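Nillent Soaring Club forum > General > Winch days or aerotow days?

plurkau_pete
September 16, 2019
Has anyone heard whether Plurkau is going back to winching through April? I need 13 more launches before my check and I can't afford to do them all on tow.

K13driver
Last I heard the cable was down to 1,373 metres after the latest splice. Fine for circuits, but don't expect to get away in thermals from the top of it.

longfinal
Disagree. I had 112 minutes off the winch last season with that same cable. If you go straight to the ridge – and I mean straight there – it's plenty.

K13driver
On a northerly, sure. In anything else you're back in the circuit in nine minutes.

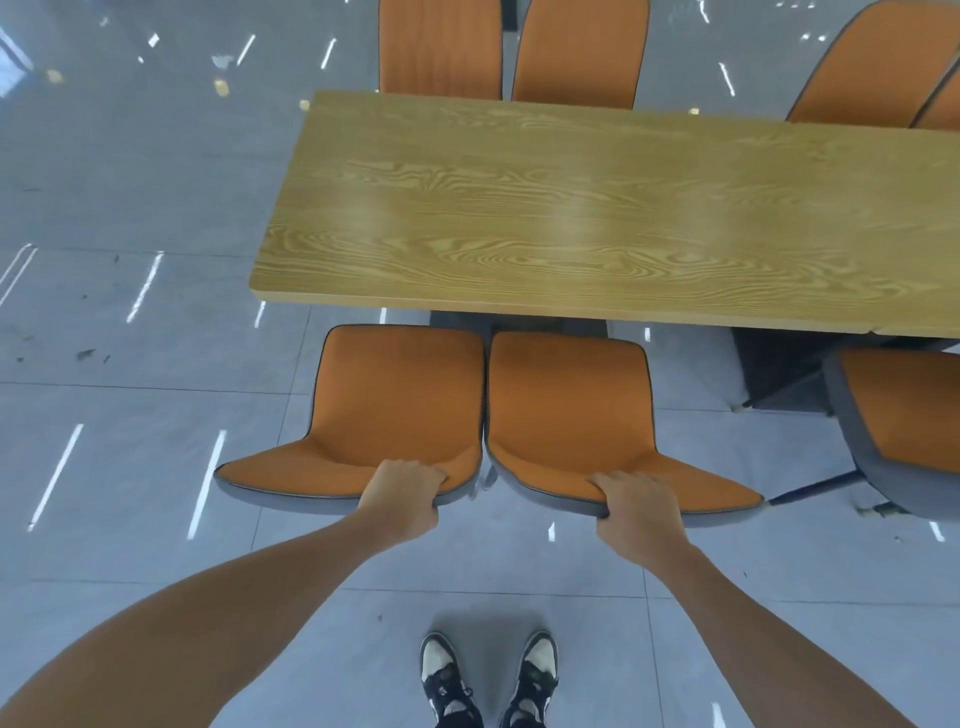 longfinal
Launch order matters more than cable length anyway. At Lototetti they sort out the whole flying list at the morning briefing, with everyone around one long table, and you leave knowing which glider you're in. A table with a wood-grain top and a few orange chairs would do us. At the moment we stand at the launch point arguing until the lift has started.

plurkau_pete
I'd turn up early for that. Would the list hold if the wind swung, though?

tug_and_go
No, and that's my problem with it. We tried a fixed list at Tehrani and it was useless after the first change of ends. People who'd been given a late slot just went home, so there was no one left to retrieve the cable.

longfinal
Then you redo it at lunch. It's not hard.

K13driver
Pete, to answer your question, ring the duty instructor the night before. The website calendar is still showing last year's winch roster.

plurkau_pete
Will do, thanks.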